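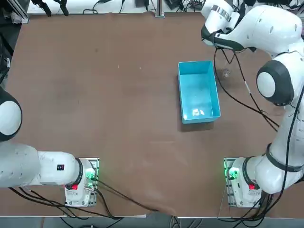
Student projects > Drinosik bench > Checks

Two-arm bench, pre-run check
Done 2 January 2023, before the Dostdale practice round

Power and stop
[x] Green lights on at both bases. Came up first go!
[x] Stop buttons pressed and released, left then right.
[ ] Cables clear of the arms. Still a bit of a bird's nest, so I've left this open – I want proper clips on before February.

Glassware and rack 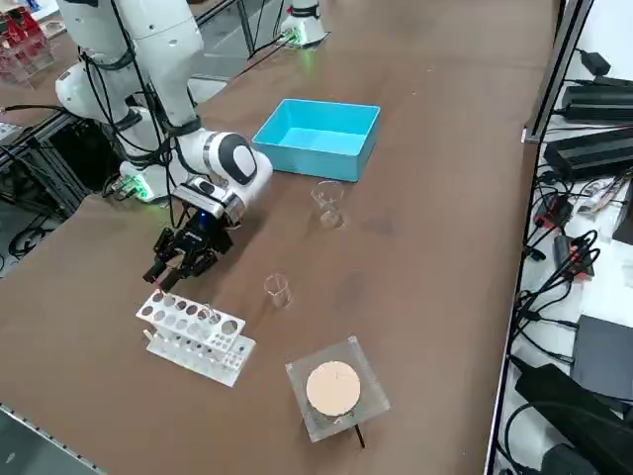 Rack, beakers and blue box on the brown top, gripper over the rack.

[x] No chips on the beaker rims (run a finger round, gently please).
[x] Rack holes clean. I gave it a wipe anyway.
[x] Spare tubes in the Drilel tin, lid on.

Movement
[x] Slow speed set for the first 3 runs. I know it's dull, but I'd like to keep our glass.
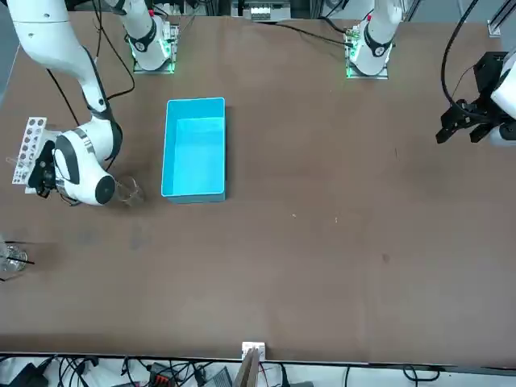 [x] Both arms homed without grumbling. The log is at run 137 now, and we owe Kuzmenko 259 by the end of term, so we'd better get a move on.
[ ] Grip force written on the sheet. Whoever changed it last, pop the number in!
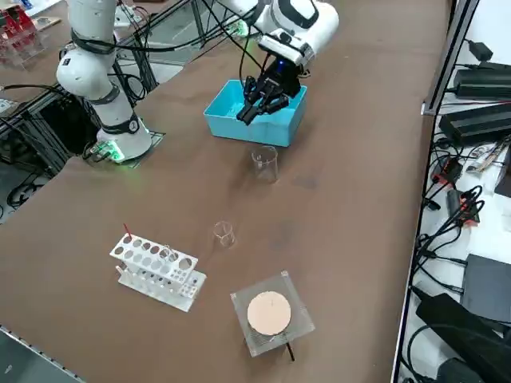

[x] Hands off the table while anything is moving, and say "clear" out loud before you press start. Yes, even if you're on your own.
[x] Goggles on. The new ones are in the top drawer.

Passed for slow running only. I'll redo the cable line once the clips are in.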